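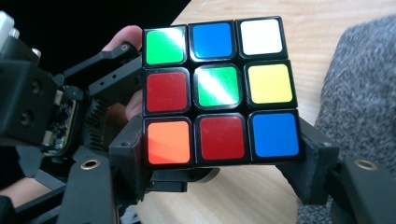 A reader wrote in to ask whether the Saltari cruise kit I fitted back in March was still working, and said that 2000 dollars seemed like a lot of money for something her cousin's car came with from the factory. She also wanted to know if it could handle stop-and-go traffic.

It still works. I have put 4000 miles on it now, most of them on my commute to Boludau and back. The kit is a radar unit behind the grille, a small control box under the dash, and a stalk that replaces the old one on the column. It keeps a set distance from the car ahead and slows down when that car slows down.

Stop-and-go is the weak spot. Under 7 miles an hour it beeps twice and gives the pedals back to you. The Doletti kit is supposed to go all the way down to a stop, but they don't make a bracket for my car and I didn't want to fabricate one.
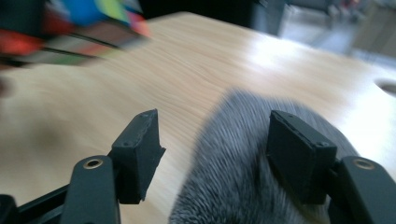 Gray fuzz on the wooden tabletop.

The price does sting a little. I paid the shop, Orozco, for the fitting and the alignment, and that was included in the 2000. The radar has to be aimed with the car on level ground, and mine had to go back once after it kept braking for trucks in the next lane. They moved it a hair to the left and it has been fine since.

Heavy rain shuts it off. So does snow packed into the grille, which I found out on the drive home one evening. A warning light comes on and you drive the old way until you clean it.

The gap has three settings. I use the middle one. The long one leaves so much room that people keep cutting in, and then the car backs off again for each of them — by the time I got to my exit I had lost a lot of ground. The short one feels too close to me.

Fuel use is the same as before, as far as I can tell from my receipts. I'm going to check the wiring under the dash when I change the cabin filter next month, and I'll post the part number for the bracket then.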